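Rurley Bars: data card

Version 2

Rurley Bars is a small collection about elongated bars kept in bins, and about the bins themselves. Bars get tipped in, lie across each other, slide against the walls and end up wherever they end up. The collection covers that and very little else. If you came looking for a general set of stock, parts or hardware, close this page and save yourself the download.

The name comes from the Rurley site, where the work was done in July. An older name, Mersha Bins, still turns up in a few folder names. It refers to the same material.

Contents

541 pictures with a text note for each
14 layout groups, numbered, no names
2 plain text files: one listing the notes, one listing known errors

The project plan called for 1000 pictures. We stopped at 541 when the later ones started to look like the earlier ones. Padding the set out would have made the number on this page bigger and done nothing for anybody using it. Any copy you find advertised with 1000 pictures has duplicates in it, and we did not make it.

What the notes say

Each note is one to three sentences in everyday words. It says what is in the bin, whether bars cross, and which wall they are nearest to. Notes do not give length, weight or grade. We were asked for these several times during the project and said no each time. A guess at length from a picture is still a guess after it has been typed into a table, and people stop treating it as one.

The word "bar" is used for any long, narrow piece. Early drafts used "rod", "bar" and "strip" as if they were separate classes. Two people labeling the same group disagreed so often that the split was dropped. Do not try to bring it back from the notes. The information is gone.

The bins

Bins matter more than we expected when we started, and they are the weakest part of the notes. The walls slope, so a bar that looks as if it is lying flat may be propped on one end. The notes say "against the wall" for both cases. That was a poor choice and it was noticed too late.

Wall surfaces are also uneven. Some walls are plain gray. Others have worn or chipped patches, and a mark on a wall can be mistaken for a small piece of material lying in front of it. In layout group 14 the rear wall is whitish and reflective, with a dark patchy area over its lower half and white flecks around it. Treat any note about "debris" in that group with suspicion.

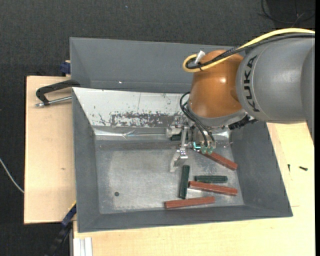

Known problems

1. Reflections. Bright walls sometimes throw back a shape that was labeled as a bar. We fixed the ones we found. There are certainly more.

2. Crossing bars. "Crosses" was meant to mean one bar resting on another. Some labelers used it for bars that only overlap from where the viewer stands. The file of known errors lists the groups where this is worst, but it does not correct them.

3. Left and right. Always the viewer's left and right. Notes in the first 2 groups were written before that rule and have been checked once – not twice.

4. Near-repeats. Several groups hold pictures with almost no change between them. If you split the set at random, you will get close to the same bin on both sides of the split and a score that means nothing. Split by layout group.

Claims we would not make

We have been sent a summary saying this collection "covers bin handling in real workplaces". It covers one kind of contents at one site over part of one summer. Bars in a different shape of bin, or under other lighting, may behave like a different subject entirely. We have not tested that, and would like to see numbers from anyone who says they have.

We also make no claim that the mix of full, half-full and nearly empty bins matches normal work. It matches what was there.

Checking

A sample of notes from every group was read against the pictures by a second person at Dalteck. Most corrections were about position words. The sample was small, and we have chosen not to print an agreement score, as the figure looked better than the notes deserve.

Use

Free for research and teaching. Keep this card with any copy you pass on, including the list of known problems. If you publish a result, say which version you used and how you split it.

Changes from version 1

Class names merged into "bar"
File names now follow the layout groups
Size column removed
The Enden add-on is no longer bundled. It used a different set of position words and should not be mixed with this one without rewriting the notes.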